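Bread storage tips I no longer believe (and a few I kept)

Every spring I clean out the folder where I save kitchen tips, and the bread section is always the fattest and the least reliable. 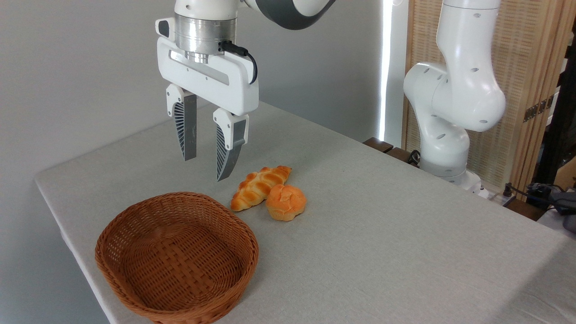

Start with the fridge. Half the pages I saved say to keep your loaf in there so it lasts. It does hold off mold. It also makes plain bread go stale faster than it would on the counter, and I don't know anyone who wants a mold-free loaf that eats like a sponge. If your kitchen is hot and damp and you only ever make toast, fine, use the fridge. Otherwise keep out what you'll eat in the next day or two and freeze the rest.

The celery trick. Put a stalk in the bag with stale bread and the bread supposedly drinks up the moisture and comes back. I tried it with a supermarket white and got bread that smelled like celery. The crumb was a little softer on the side facing the stalk. An apple slice did the same, with a nicer smell. Neither one beats the oven.

What does work on a stale crusty loaf: run the crust under the tap for a second, put it straight on the rack at 300 degrees, and check it after 7 minutes. A big loaf may want longer. Eat it that day, as it goes hard again quickly and a second round never comes out as well. Don't do any of this with bread that has mold on it, and please don't cut off the green spot and call the rest good. Mold runs further through soft bread than you can see.

Bread boxes. I have owned three. The one from Venel had vents and a bamboo lid and a leaflet promising "bakery freshness," whatever that is. My mother's old tin with a dented lid did the same job. A box keeps crust from going leathery a bit better than a plastic bag does, and it keeps mice out. That's all I'd pay for. Wipe out the crumbs once a week or the next loaf will pick up whatever was growing on the last one.

Beeswax wraps — okay for a half loaf overnight, too small for anything else, and they hold onto onion smell forever.

Freezing. Slice first. Let a homemade loaf cool all the way before you do, or you'll freeze a bag of ice crystals with some bread in it. Squeeze the air out and double the bag if it's going in for more than a couple of weeks. Slices go from freezer to toaster without thawing.

My neighbor Hilkka Ahonen swears by storing a cut loaf standing on its cut face, on a board, no wrapping. I was ready to make fun of this one. For a crusty sourdough it's decent for a night. For sandwich bread it's useless, and she agrees with me there.

Still untested: the sugar cube in the bread box. The page I got it from has 1,156 comments, and the ones I read were arguing over whether the cube should be brown.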